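Shipping Baked Goods and Packaged Food: Frequently Asked Questions

Pryor Parcel Services – Food and Perishables Desk

Which foods can I send without prior approval?
Shelf-stable items in sealed retail packaging: cookies, crackers, hard candy, dry pasta, tea, ground or whole-bean coffee. Home-baked goods are accepted on domestic routes only.

Which foods need approval?
Anything containing fresh dairy, meat or fish, and any liquid over 18 ounces per container. Submit form 1769 before booking. Approval normally comes back the same working day if the form is received by 10 a.m.

Is there a weight limit?
Food parcels may not exceed 50 pounds, packing material included. Heavier consignments must be split or moved to the Nevier freight service, where pallet rules apply.

How much cushioning is required?
Two inches on all six sides. Crumpled paper is acceptable for boxes and bags. Glass jars must be wrapped one by one and must not touch the carton wall.

Can I use the retail box as the outer carton?
No. Retail packaging is made for shelf display and will not pass the edge crush check at the Trerkis depot. Place it inside a corrugated carton. Parcels that fail the check are held for five days and then returned at the sender's cost.

Do I have to list ingredients?
For domestic parcels, no. For international parcels, the customs declaration must describe each product in plain terms ("chocolate chip cookies, wheat-based") and state its net weight. Descriptions such as "snacks" or "gift" are rejected.
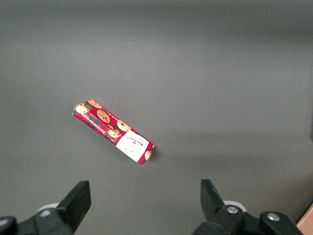

What net weight should I enter?
Use the figure printed on the retail package, without the carton or cushioning. If several packages of the same product are sent together, add the figures and enter one line.

Will chocolate melt in transit?
It can. Standard vehicles are not cooled, and trailer temperatures in summer can go well above the softening point of chocolate. From June through September we recommend the Zutodton insulated liner, which is rated for 29 hours. Heat damage is not covered on parcels sent without a liner.

When is the cutoff for holiday delivery?
Cutoff dates are posted in November. International food parcels have an earlier date than general parcels – customs inspection adds time.

Who do I contact about a held parcel?
Write to the Food and Perishables Desk, attention Pak-hei Yeh, and include the tracking number and a copy of the declaration.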